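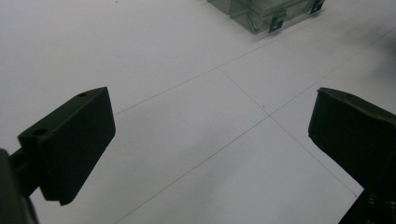
Both fingers open, box on the tile, nothing held.

THE COUNTING FLOOR

The specification allowed four seconds per pick. Yoshinori Amano read it twice and initialled the page.

Until December the returns room at Notimer had worked by hand. Boxes came off the truck, were opened on the floor and emptied into trays, and the contents were keyed by part number. A good shift cleared 874 items. The new contract with Fonska called for 2,393, with the difference to be made up by an arm that had not yet been installed. The arm would learn from the gripper. The gripper was held by Amano.

It weighed more than it looked. The jaw closed on a trigger with a long, dull travel, and the trigger had to be drawn evenly or the record was rejected. A rejected record showed amber on the terminal. The terminal gave no cause.

He began on the floor, as the procedure required. Approach from above. Jaw open. Pause. Close. Lift to knee height. Hold. Lower. Release. Withdraw. He had picked up valve housings for most of his working life without knowing there were nine steps in it.

By the second week he had found the cause of the amber records. On small parts he rolled his wrist a few degrees before closing, to feel whether the part was seated. The gripper could not feel, so the motion carried no information, and the software flagged it as hesitation. He reported this to Lasetti, who ran the installation.

"Can you leave it out?" she said.

"On the gripper, yes."

"Then leave it out."

He left it out. The amber records fell to 38 in a shift, then lower. He noticed that he had also left it out at the bench, where he still used his hands in the afternoons. A cracked seat went through to Tamura's station on the Thursday, and Tamura brought it back and set it on the blotter in front of him without comment. He turned it over. The crack was on the underside, where the roll would have found it.

He wrote an amendment. Section 6, handling of seated parts: operator to rotate part before release, for inspection. Estimated addition to cycle, one second. Lasetti replied that the cycle was fixed by contract and that inspection would be done downstream by camera. He asked which camera. She sent him the line item. It was in the following year's budget.

The roster for the new year was posted beside the sink. Returns was down to a single name per shift, under the heading Attendant. Tamura had been moved to dispatch, on the same rate, with an earlier start. She read it with her coat on and asked him whether an attendant was allowed to pick anything up.

"Only if it stops," he said.

"And does it stop?"

"It hasn't arrived."

The next morning he signed out the gripper, checked the jaw and set the trigger to zero. He opened the first session under his own number. Approach from above. Jaw open. Pause. Before closing, he rolled his wrist, the full few degrees, and held it there until the terminal went amber. Then he closed, lifted and went on to the next part, and did the same again.

At noon Lasetti came down to ask about the colour of the screen. He handed her the cracked seat.

She turned it over.

Recent fiction
Tolerance Stack
The Night Labeller
Six Months on the Grey Line
Notes Toward a Quieter Compressor

Contact the editors | Copyright remains with the authors | Back to top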